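Household Notes: Things worth pinching from a robot open day

Filed under: Kitchen, Workshop, Days Out

I went to the open day at Jadora in February because it was raining and there was a promise of biscuits. Jadora make robots that are meant, one day, to clear your table. I have been clearing tables for longer than most of their staff have been alive, so I took a notebook, expecting to come home smug. I came home with a page and a half of tips and a slightly bruised opinion of how I pick up bottles.

The firm shares a building on the Likley estate with a lighting wholesaler. Park round the back. The sign at the front says Yorath, who left years ago and evidently took everything but the sign.

The demonstration goes like this. You put a hand-held gripper on the end of each arm and do a household job with those instead of your fingers. The project is called Justness, for reasons that took up one entire slide and which I did not write down. The jobs are dull on purpose: lift the bottle, put it down somewhere else, lift it again. I watched for a good while and then had a go. Everything below is either something I was told, something I saw done, or something I learned by doing it badly in front of strangers.

Clear the table before you clear the table

Before each go, the table is stripped back to almost nothing. With pincers for hands you notice every coaster, pen and folded newspaper you'd normally reach past. I now do the same at home before carrying anything hot: one pass for the flat rubbish, then the dishes. It sounds like twice the work and it gets me to the kettle sooner.

Pick bottles up by the part that doesn't change shape

My habit is to grab a bottle by the neck and swing it. With two fingers and no thumb this fails at once, as the bottle tips like a drunk uncle. Take it on the straight part of the body, squeeze, wait a moment, then lift. Same goes for oil bottles, which in my house are always slippery, and for the big vinegar. If your bottle has a waist, hold it at the waist. Somebody designed that in and I've been ignoring it for years.

Squeeze less

I gripped the practice cup as though it owed me money. The advice was to close until it stops sliding and then leave it alone. I tried this at home with the good glasses and a tea towel, and it's right, you can wash a wine glass with far less force than you think. The stems I've snapped over the years were all snapped by me holding on too hard while twisting the cloth. Hold the bowl, turn the glass, keep the cloth still.

Grippy pads for the workshop

Soft fingers with a bit of texture hold better than hard smooth ones. For the bench at home, cut two squares from an old rubber shelf liner and stick them to the jaws of a spring clamp with double-sided tape. It won't mark a painted chair leg. Mine have lasted since February and have only fallen off once, into the glue, naturally. The same liner under a chopping board stops it skating about, and a strip wrapped round a jam jar lid will shift one that has beaten the whole family.

Watch the edge of the table

More things go over the edge on the way down than on the way up. You look at the thing in your hand and forget where the table stops, and round tables are the worst for it because the edge keeps moving away from where you left it. Set things down a hand's width in, let go, and only then look away. At home I have put a runner on ours as a boundary. The cat regards it as hers.

Slow is allowed

The person before me took nine goes to get a bottle where it was meant to be and nobody minded. I took 11. The carrying was fine, it was the letting go I couldn't manage. If you are teaching a child to lay a table, have them practise putting down and leave the carrying for later. Use plastic.

Glass tops

Not strictly robotics, but I asked. Glass-topped tables get wiped with a damp microfibre cloth, then a dry one, no spray. Spray creeps under a metal rim and sits there sulking. I had been blaming the children for those marks.

Flex on the floor

If you must have a cable across a room, tape it down or take it round the wall. I nearly went over one at home the very same evening, having spent the afternoon feeling superior about other people's. Proper cloth tape, not parcel tape, which leaves a gummy stripe that picks up every hair in the county.

What it costs

The open day was free. I asked about the grippers and the answer was not the sort you follow up. A litter-picker from the hardware shop will give you a fair idea of the experience, and mine has since recovered a sock from behind the washing machine and 139 dried peas from under the cooker. I counted them because I wanted the sympathy.

Would I let one of the robots do my washing up? Ask me again when it can manage the roasting tin. I'd go back, though, and I'd take my sister, who has views on how everyone else loads a dishwasher and deserves a turn with the pincers.

Biscuits: shortbread, decent, gone early. 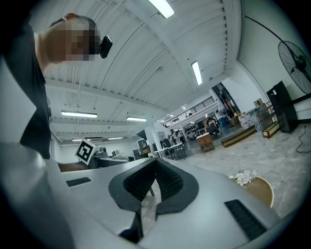 Bottle practice at the round table: 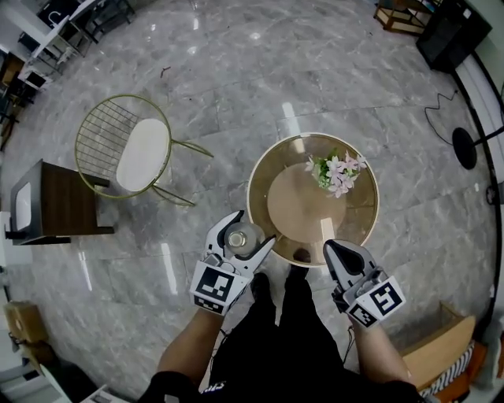

This page was last changed on April 24, 2024.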